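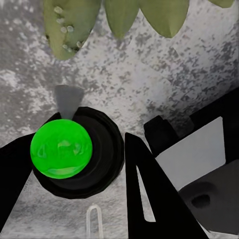
The lease had been renewed twice by handshake and once by a letter nobody could find.

Nafula Mbwambo read the original a third time at her kitchen table, with the radio off. It was 52 pages long, counting the exhibits. Paragraph 19 gave the tenant a right of first refusal if the landlord ever sold the building. The landlord had to send written notice of any offer, and the tenant had thirty days to match it. The landlord had sold the building in March to a company called Jadico, and the tenant had learned of it from the man who came to read the water meter.

The tenant was Mfinanga Upholstery. It had been on Ulon Street in Romimbridge for longer than Nafula had been practicing law. The old man who started it had died, and his daughter ran it now. She did car seats, church kneelers and the booths at the diner. She paid her rent on the first and kept her receipts in cookie tins, which she had brought to Nafula's office in a shopping cart.

"I would have bought it," she had said. "He knew I would have bought it."

"Did you ever tell him in writing?"

"I told him at my father's funeral."

Nafula had written that down. She wasn't sure what to do with it.

The trouble was the handshakes. The first lease ran ten years, and it had run out long ago. If each renewal carried the old terms forward, paragraph 19 was alive. If the tenant had only been holding over from month to month, then a judge could say that the rent went on and the rest of the paper died. Nafula had found cases both ways. The ones against her were better written.

She made a list of what she needed. She needed the renewal letter, or a person who had seen it. She needed to know what Jadico had known when it signed. She needed a bank to say that her client could have come up with the money. The last one worried her least. Miss Mfinanga had never borrowed anything in her life, and the bank was eager to meet her.

## The landlord

His deposition was at two in the afternoon, in the conference room over the title company. The radiator was on full and could not be turned down. He had come in a tie. He was eighty-one, and he called the court reporter "dear" until his own lawyer put a hand on his sleeve.

Nafula went through the early years slowly. He remembered the first lease. He remembered the tenant's father, who had fixed a recliner for him and would not take money for it. He remembered raising the rent and feeling bad.

"When you raised it, did you sign anything?"

"We shook on it."

"Did you talk about the other parts of the lease? Apart from the rent?"

"What other parts?"

"Repairs, for instance. Who paid for the roof?"

"I paid for the roof. That was in the lease. I always paid for the roof."

"After the first ten years as well?"

"Sure. It leaked after the first ten years. It didn't leak before."

His lawyer stopped writing. Nafula looked down at her notes and took her time turning the page.

"And the insurance on the front window. Who carried that?"

"They did. It was in the lease."

"And they went on carrying it."

"They sent me the certificate every year. I've got them all at home."

She asked him about the snow, the sign, the key to the alley door. He answered each one the same way. It was in the lease, so that was how they did it. He seemed glad to have something he was sure of. When she came to paragraph 19 she handed him the page and let him read it himself. He took out a second pair of glasses.

"I forgot this was in here," he said.

"Did anyone remind you of it before the sale?"

"Objection," his lawyer said. "To the extent it calls for anything we discussed."

"Leaving out your lawyer. Did anyone from Jadico ask you about it?"

He looked at the page for a while longer. "The young man asked did she have any options. I said what do you mean, options. He said never mind, he'd have a look."

"Did you give him the lease?"

"I gave him the whole box."

They broke for ten minutes. Nafula stood in the hall by the drinking fountain. Through the door she could hear the old man asking whether he had done all right, and his lawyer saying he had told the truth and that was all he had to do. It didn't sound like a compliment.

## The offer

Jadico's lawyer called the next morning at ten past eight. He had a pleasant voice and he spoke as though they had both been assigned to the same tiresome chore.

"My client is willing to give her a new lease," he said. "Five years, same rent. And $1,000 toward her fees."

"She wants the building."

"The building's been sold."

"Subject to her right to buy it. Your client had the lease in a box."

"My client had an expired lease in a box. Along with some Christmas cards and a boiler manual."

"He asked about options."

"Everybody asks about options. It's on the checklist." He waited. "You know what happens if this goes the distance. You get a hearing, maybe you win it, we appeal, and she's two years older. She may not be able to get the same loan. Meanwhile she's a month-to-month tenant in my client's building."

"I'll take it to her."

"I know you will."

She took it to her that afternoon. The shop smelled of glue and steam. Miss Mfinanga was stretching vinyl over a barber's chair and did not stop while Nafula talked. She had staples in her mouth. When the offer was finished she took them out and laid them on the bench.

"What would you do?"

"It isn't my shop."

"I know whose shop it is."

"The five years is real," Nafula said. "You'd have it in writing, and you could keep working. If we go to the hearing I think we've got the better of it after yesterday. I don't think we've got it locked up. The judge might say that paying for the roof is one thing and selling the building is another. I've read a case that says so."

"Is it a good case?"

"It's from another state. It's pretty good."

Miss Mfinanga pulled the vinyl down over the corner and put in a staple, then another. She asked what would happen after five years. Nafula said that Jadico could do what it liked. She asked what Jadico liked. Nafula said it had bought the lot behind the shop and the two storefronts to the left, and that she could draw her own conclusions.

"Then no," Miss Mfinanga said.

"You can think about it overnight."

"I could. It would be no in the morning, and I'd be tired."

Nafula had her sign a note saying that she had received the offer and turned it down. Miss Mfinanga read all of it before signing, including the date line and the file number. Then she asked for a copy for the tin.

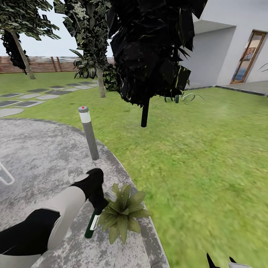
## The hearing

The judge had a cold. She had read the briefs, and she said so at the start to save everyone the trouble of reciting them.

"I have one question for the tenant," she said. "Why shouldn't I treat the right of first refusal as personal to the father? He bargained for it. He's deceased."

Nafula stood. She had expected the holdover question first and had her papers in that order. She left them where they were.

"Paragraph 31, Your Honor. The lease binds heirs and successors on both sides. The landlord accepted rent from the daughter under that paragraph and sent her the same repair letters he had sent her father. He testified that when he and the family had a question, they went by the lease. He didn't say they went by some of it."

"He also testified that he forgot paragraph 19."

"He did. He didn't say they had taken it out."

The judge wrote something. She turned to Jadico's lawyer, who gave the argument about the roof. He gave it well. He cited the case from the other state, and then a second one that Nafula had not seen. She copied down the number and drew a box around it.

"Your client had a copy of this lease before closing?" the judge asked him.

"A copy of an expired lease, Your Honor."

"Was it 100 percent clear to him that it had expired?"

"The dates are on the first page."

"And the tenant was in the building."

"Yes."

"Did he walk over and ask her?"

The lawyer said that there was no legal requirement to do so. The judge said she was familiar with the requirements. She blew her nose and apologized for it. Then she told them that she would let the claim go to trial, that the building was not to be sold or mortgaged or knocked down before then, and that a written order would follow. She set the trial for the fall. It had all taken less time than parking.

In the corridor Miss Mfinanga asked whether they had won.

"We didn't lose," Nafula said. "She could have ended it today, and she didn't. There's a case I have to go and read."

"But he can't sell it."

"He can't sell it until she says so."

Miss Mfinanga nodded. She had a barber coming at three for his chair — the second of the pair — and she wanted to know if the meter by the courthouse took quarters or only the card. Nafula found her four quarters. They went down the steps together and she read the number of the new case aloud from her pad, to be sure she had copied it right, while her client went ahead to look at the meter.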